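Household and Materials, session 5 – Clearing the table after people have been round
Notes for those who missed it (and for those who were there but didnt write anything down)

Tutor for this block: Negin Ghaffari. Room as before. Bring the grey folder next time.

Where we'd got to

Last session was cupboards and the problem of the drawer with no purpose. Finish your drawer sheet if you haven't. I have 2 still missing and you know who you are.

This session: the shared table. Living room table mainly, the sort that does food, post, homework and charging all in one evening. Reading was the Arabzadeh chapter, the one on surfaces. Skip the history bit at the start if short of time, the part you need begins where she talks about "resting places".

Main idea

A table fills up in layers. Bottom layer is the cloth. Then things which live there. Then things that came in with a visitor or a shopping trip. Then the wrappers of those things. Most people try to clear all the layers at once and get cross.

Arabzadeh says clear in reverse – last in, first out. Wrappers, then food, then bags, then the rest. Cloth at the very end. We tried it in class with the mixed box from the store cupboard and it was quicker than going left to right, though the group at the back disagreed and may have a point (see Arguments below).

Sorting words we are using

Empty – had something in it, now doesn't. Check by looking inside, not by shaking.
Part – opened, some left. Most arguments at home are over these.
Whole – sealed, goes back to a cupboard.
Carrier – any bag or box whose only job was bringing something else.
Stayer – belongs on the table or close to it.

A thing can change group. A carrier turns into an empty the moment you unpack it, unless it is nice enough to keep, and then it becomes a nuisance. Gift bags are the worst for this. Write down your own rule for gift bags before next session, one line will do.

Knotted plastic bags: always open. Could be rubbish, could be somebody's leftovers. Bristdale group lost a perfectly good set of keys this way last year.

Paper buckets and tubs

Got more questions on these than anything else so a bit extra. The big paper food bucket is awkward. Takes up lots of room, rolls, crumples if you grip it in the middle. It has a coated inside as a rule, so don't assume it goes in with the paper. Check the local leaflet. The Idell leaflet and the Trukora one say differnt things and both are on the shelf by the door.

Handling: hold it near the base and the rim, where it's stiffest. Tip crumbs out into the bin bag first. If it is clean and still a decent shape, it will serve as the rubbish holder for the rest of the table, and that saves a trip. All the small wrappers go in the bucket, bucket goes in the bag. This was the trick most people liked.

If greasy – straight in the bag, don't stand it back on the cloth.

Small packets

Flatten, don't scrunch. Scrunched wrappers spring open again and you have to pick them up a second time. Clear packets are easy to miss on a patterned cloth so run your hand across at the end. Read the label before throwing anything part-used, people do want to know what was in it.

Bottles and flasks

Lid first. Find the lid before you move the bottle. An open flask on a crowded table is the thing most likely to go over, so it comes off early even though it's probably a stayer. This breaks the reverse rule. Fine. Put it somewhere flat, come back to it.
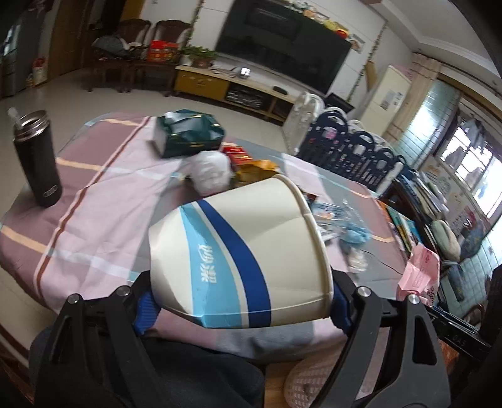
Cords the same, more or less. Trace the cord to both ends before lifting anything it runs past. Unplug, loop, set down away from the table. Don't pull it out from under a bag.

Then the cloth. Fold the edges into the middle so the crumbs stay in, carry it to the bin or the back step, shake, look for marks. Plaid hides stains very well, pale plaid less so. If it's only wrinkled, smooth it with a damp palm and leave it alone.

Arguments from the class (have a think)

Back table said start with the biggest thing whatever it is, as it makes space to sort in. Works well with one big item and poorly with four. Somebody else said get all the bags off onto the floor to begin with. I'm not keen, floor then needs clearing, but try it.

Also raised: shelf tops, tops of tellys, windowsills. Not tables but they fill up the same way. We do those in session 6.

To do

1. Arabzadeh, surfaces chapter, second half.
2. Pick one table at home. List what's on it under the five words. Don't tidy it first!
3. Clear it last in, first out. Note where you broke the order and why.
4. One line on gift bags.

Hand in on paper please, half a side is plenty. Folders back on the trolley by 4pm.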